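Andwood Home Help > Soft furnishings > Cushions and pillows

Feather pillow coming apart at the edge. Worth saving?

I have a white pillow that lives on our grey armchair, or more accurately on the floor in front of it, as it slides off whenever anyone stands up. One long edge has gone ragged and is shedding what I take to be feathers. I find them on the woven seat, in my tea and once in a sandwich.
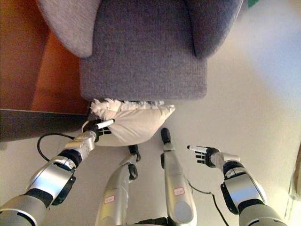 Ikoseck replied: Is the seam going, or the fabric itself? If it's the seam you can close it in an evening. If the cloth has worn thin, stitching only moves the hole along a bit, and you'll be back here by April with the same question and fewer feathers.

It's the cover, I think, though I've avoided looking closely. The pillow cost 6 pounds and the armchair cost 600, so my household feels I've got my priorities muddled. Can I mend it without filling the sitting room with down?

2 answers

Farquharson
Do it in the bath. Dry bath, obviously. Push the filling well away from the torn edge and hold it back with a row of clothes pegs, then fold the raw edge in twice and sew it with small stitches, closer together than you think you need. Don't use a big needle, the holes let the quills through. When that's done, put the whole thing inside a second cover, a proper closely woven one with a zip. The old cover can then fall to bits in private. I did a pair like this and they have lasted nearly 2 years, with one minor incident involving the dog.

As for the sliding, a square of that rubbery stuff you put under rugs will help. It looks dreadful but you're sitting on it.

Felulville
bin it. mine did this and i was hoovering feathers out of the skirting till christmas. also check its not just a fluffy trim, my mum spent an hour sewing up a fringe once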